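Robot Hands You Can Hold: A Visit Day in Verkemdale

Quick, pick up a pencil. Easy, right? Now try it again, but this time use only your thumb and one finger, and keep your wrist stiff like a board. A bit harder! That is how lots of robots have to do it every single time, and it's what our readers' club went to learn about in Verkemdale on 13/12/2018.

Our host was Tymofii Stelmakh, who builds grippers for a small workshop called Bilyk. A gripper is the part of a robot that grabs things. Most people would call it the hand, even though it doesn't look much like yours. Bilyk's grippers have two fingers, and each finger has a soft pad at the tip. The pads are a little bit squishy, so they can hold an egg or a sponge without crushing it (we asked about the egg right away, of course).

The really fun part is that these grippers don't need a robot at all. You hold one in your hand and work the fingers yourself! When you squeeze, the two pads come together. When you let go, they open. A little camera sits on top and records everything the gripper does. Later, a computer studies the recordings, and a robot arm with the same kind of fingers can start to learn the same jobs.

Tymofii doesn't like to practice in a bare white lab. "Robots will have to work where people live," he told us, "and people have stuff!" So the demonstration took place at a regular table with a bright fruit tablecloth, right next to the bags and the door.

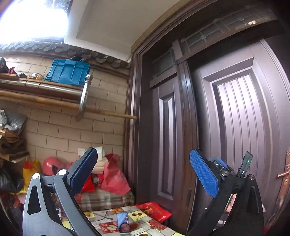
Why does a robot need to watch people pick things up?
Because it starts out knowing nothing about objects. You have been grabbing things since you were a baby, so your brain already knows that a sponge is soft and a cup can tip over. A robot has to get all of that from examples, and the more examples it gets, the better its guesses become.

How many examples? Lots! The collection Bilyk is building is called Plaltel, and on the day we came it held 1599 recordings. Each one shows a single small job, like moving a block from one spot to another or putting a lid on a box. Some of them are over in a blink. Others take much longer, especially the ones with string. String is terrible -- it bends and slides and never does the same thing twice.

There were 21 of us in the club that day, and we took turns in groups of 6. The grown-ups wanted turns as well, and Tymofii let them have one after we were finished.

Holding a gripper feels strange at first. You keep wanting to use your other fingers, and they can't help you. My first try was very wobbly. Tymofii's tip was to slow down and look at the object before reaching for it. Where is it widest? Where is it flat? Two flat sides across from each other make a great place to grab, so blocks are friendly things to begin with. Balls are trickier. A pad touches only a small part of a ball, and if you pinch too high or too low, away it rolls.

Shiny things can be tricky too, for a different reason. A camera may see a bright reflection and have trouble telling where the edge is. Your eyes and brain are very good at sorting that out, but a computer needs practice.

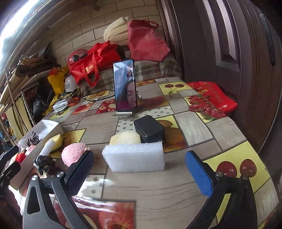 White foam, a pink ball and a shiny black box on the practice table.

Some words to know

Gripper: the part that grabs and holds.
Pad: the soft piece at the end of a finger.
Joint: a place where two parts meet and can turn. Your elbow is one!
Recording: the saved video of a job from start to finish.

Try it at home

You'll need a pair of kitchen tongs, a bowl and some small things that won't break. A sock, a sponge, a wooden block and a bit of yarn work well. Sit at a table and move each thing into the bowl using only the tongs. Then swap hands and do it again. Which one gave you the most trouble? Ask a friend to try, and watch where they put the tips of the tongs.

Our next visit is to Weltach in August, where we'll be looking at machines that sort apples. Bring your questions, and wear closed shoes!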